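Par Pallavi Khurana
Février
Temps de lecture : 5 minutes
Dernière mise à jour : dimanche, 20 h

Portes ouvertes chez Pronden : ma liste de contrôle, commentée

On m'a demandé de la mettre au propre, la voilà, avec mes gribouillis de marge recopiés presque tels quels. J'ai fait le tour de la salle Caputo le matin avec Kristýna Krajčí, puis j'ai repassé les points en suspens pendant la pause de midi. La démo, pour ceux qui n'étaient pas là : le robot à deux bras qui ouvre des portes dans le simulateur Primum, projeté sur le grand écran, avec un pupitre pour que les visiteurs prennent la main. J'écris OK quand c'est bon, À REVOIR quand ça ne l'est pas, et S.O. quand la question ne se posait pas.

1. Accès et salle

Porte d'entrée côté parking déverrouillée avant l'arrivée du public : OK
Issue de secours dégagée : À REVOIR, puis OK
Le carton des programmes était posé pile devant. Kristýna l'a poussé du pied en me regardant, message reçu, c'était mon carton !

Jauge affichée (39 personnes assises) : OK
L'affichette est minuscule. Je veux bien qu'on la refasse en plus gros la prochaine fois, je l'ai cherchée un bon moment alors que je savais où elle était.

Allée centrale assez large pour un fauteuil roulant : OK
Vérifié au mètre, et revérifié une fois les gens installés. Les manteaux sur les dossiers mangent de la place, pensez-y.

2. Électricité et câbles

Câbles au sol sous goulotte : À REVOIR
La goulotte s'arrête avant le pupitre et on a fini au ruban adhésif. Ça a tenu la journée, mais je n'aime pas ça du tout.

Multiprises non branchées en cascade : OK
Le projecteur est sur sa propre prise : OK
Ventilation du poste de calcul dégagée : OK
Il chauffe, le pauvre. On avait retiré la nappe (très jolie, la nappe) qui tombait devant la grille.

3. Le poste de démonstration

Scène chargée et testée avant 9 h : OK
C'est l'appartement, celui avec la porte marron à panneaux et l'encadrement vert. J'aime bien cette scène, on voit la poignée de loin, même depuis le fond de la salle.

Vue rapprochée de la pince affichable à la demande : OK
Le public la réclame tout le temps ! Dans la vue large on suit le mouvement général, mais pour comprendre où se placent les doigts par rapport à la poignée, il faut être dessus.

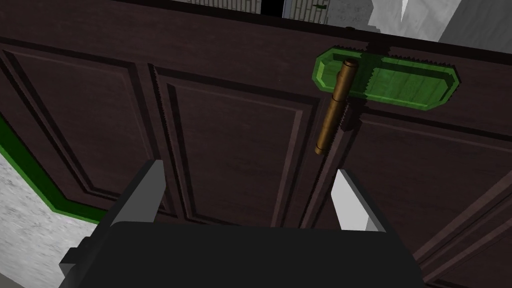
Vue rapprochée : la pince ouverte face à la porte, près de la poignée sur sa plaque verte.

Ouverture des doigts avant l'approche : OK
Point que j'ai ajouté à la liste cette année. Je demande à la personne au pupitre de s'arrêter là, doigts écartés, et de regarder l'alignement avant de continuer. Les enfants le font très bien, les ingénieurs beaucoup moins.

Image lisible depuis le dernier rang : À REVOIR
Le bois est très sombre. Avec les stores relevés, on perdait les moulures de la porte et il ne restait que la plaque verte. Stores baissés, ça va mieux. Il faudrait régler la luminosité du projecteur, personne n'avait la télécommande.

Bouton d'arrêt du pupitre testé : OK
Testé 2 fois, par Kristýna puis par moi. La simulation se fige, et il faut une action volontaire pour reprendre, ce qui me convient.

Bouton accessible à une personne assise : OK

4. Consignes données aux visiteurs

Présentation avant la prise en main : OK
Kristýna la fait mieux que moi, elle est brève et elle montre les gestes. Moi je m'emballe et je parle de la cinématique, on me l'a dit gentiment.

Une seule personne à la fois au pupitre : À REVOIR
En théorie oui. En pratique il y a toujours un frère, une cousine, un collègue qui pose la main sur la commande « juste pour montrer ». Je propose une bande au sol.

Surveillance du second bras : OK, avec remarque
Tout le monde fixe le bras qui s'occupe de la poignée, et l'autre se balade tout seul dans les esprits. Or dans cette scène il y a le grand panneau de bois orange juste à côté, et la seconde pince en est vraiment proche. Une collision en simulation n'abîme rien, d'accord, mais je tiens à ce qu'on prenne l'habitude de regarder des deux côtés. J'ai fait afficher la vue large à chaque changement de visiteur pour en parler.
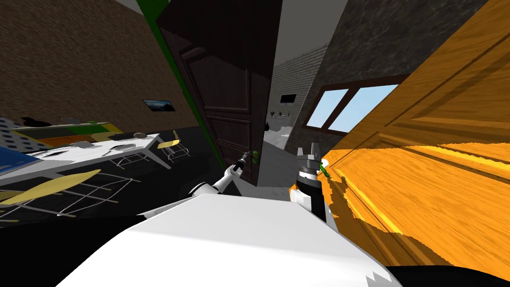 Vue large : porte ouverte sur le couloir, une pince à la poignée, l'autre devant le bois orange.

Mobilier de la scène hors de la trajectoire : OK
La table blanche et les chaises jaunes sont du côté gauche. Une dame m'a demandé si le robot pouvait s'asseoir. J'ai noté la question pour l'équipe !

Avertissement sur les vues inclinées : À REVOIR
L'image penche beaucoup, et un monsieur du premier rang s'est senti un peu barbouillé. Je voudrais une phrase à l'accueil, et des places proposées au fond pour les personnes sensibles au mal des transports.

Casques de réalité virtuelle désinfectés : S.O.
On n'en avait pas sortis.

5. Premiers secours et incendie

Trousse complète et à jour : À REVOIR
Plus de compresses. Il y a en revanche une quantité de pansements pour ampoules qui me laisse rêveuse.

Extincteur visible et plombé : OK
Personne formée présente toute la journée : OK (Kristýna)
Numéros d'urgence affichés près du pupitre : OK

6. Fermeture

Poste éteint proprement, session Primum enregistrée : OK
Badges visiteurs rendus : À REVOIR
Il en manque un. Si vous l'avez dans une poche, déposez-le à l'accueil, je ne poserai aucune question.

Goulotte neuve commandée chez Emier : demandée, j'attends la réponse
Stores et fenêtres : OK
Bande au sol devant le pupitre : je m'en charge avant la prochaine séance

Relu avec Kristýna Krajčí, qui trouve que j'écris trop dans les commentaires. Elle a quand même signé.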